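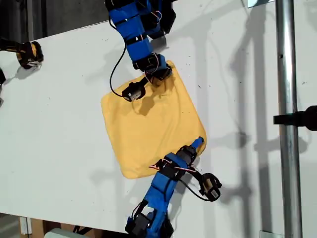 채용 > 단기·파트타임 > 데이터 수집

로봇 원격조작 데이터 수집 요원 모집 (수건 개기 외)

3월 | 글 Anju Joshi | 읽는 시간 3분

라루릭스(Larurix) 조작학습팀에서 로봇 팔 두 대를 손으로 움직여 천을 접어 줄 분을 찾습니다. 집에서 수건 개는 일을 싫어하셔도 지원에는 지장이 없습니다. 저희 팀원 대부분이 그렇습니다.

하는 일

조종용 팔을 양손에 하나씩 잡고 움직이면 작업대 위의 파란 팔 두 대가 따라 움직입니다. 그 상태로 네모난 천을 펴고, 모서리를 집고, 반으로 접고, 다시 반으로 접습니다. 그 과정을 통째로 녹화해 '사니아(Sania)'라는 학습 모델에 먹입니다. 사니아는 지금까지 시연 643회를 보았고, 아직 모서리와 주름을 자주 헷갈립니다. 혼내지는 마세요. 저희도 해 봤는데 소용없었습니다.

한 타임은 90분이고 그 안에 시연 33회를 채우는 것이 기준입니다. 처음 며칠은 절반도 안 나옵니다. 집게가 천 대신 탁자를 집거나, 두 팔이 서로를 집습니다. 실패한 시연도 지우지 말고 '실패' 표시만 해서 남겨 주세요. 잘된 것만 모았던 지난번 모델은 천이 한 번 미끄러지자 그대로 굳어 버렸습니다.

천이 손에 익으면 케이블 정리와 뚜껑 닫기로 넘어갑니다. 승진이라고 부르지만 시급은 같습니다.

이런 분을 찾습니다

- 만 18세 이상, 양손을 따로 쓰는 데 불편이 없는 분
- 같은 동작을 서른 번 넘게 하고도 서른한 번째를 대충 하지 않는 분
- 매번 조금씩 다르게 접으라는 말에 화내지 않는 분 (시작 위치와 각도를 바꿔 가며 찍습니다)
- 주 3타임 이상, 최소 두 달 가능한 분

로봇 경력은 보지 않습니다. 게임 경력은 이력서에 쓰셔도 되지만 생각만큼 도움이 되지는 않습니다. 뜨개질이나 포장 일을 해 보신 분들이 대체로 빨리 배웠습니다.

조건

시급 14,000원, 교육 시간 포함. 오전 9시 30분과 오후 2시 타임 중 선택. 타임 중간에 쉬는 시간이 있으며, 어깨가 뻐근하면 더 쉬셔도 됩니다. 커피는 무료이고 맛도 그 값입니다. 근무지는 스턴소프(Stirnthorpe)관 2층 실험실입니다.

녹화되는 것은 작업대와 팔의 움직임입니다. 얼굴과 목소리는 저장하지 않으니 혼잣말은 편하게 하세요. 동의서는 첫날 Erdal Akgül 님이 설명해 드립니다.

지원 방법

이름, 가능한 시간대, 그리고 최근에 지루한 일을 끝까지 해낸 경험을 세 줄로 적어 실험실 접수대나 채용 페이지의 지원란에 남겨 주세요. 세 줄이 넘으면 세 줄까지만 읽습니다. 서류가 통과되면 30분짜리 실기가 있습니다. 천 한 장을 접는 시험이고, 예쁘게 접었는지는 채점하지 않습니다.

담당: Serpil Sezer (일정), Bülent Soylu (장비)

모집 인원이 차면 공고를 내립니다.

태그: 로봇학습, 원격조작, 단기알바, 초보가능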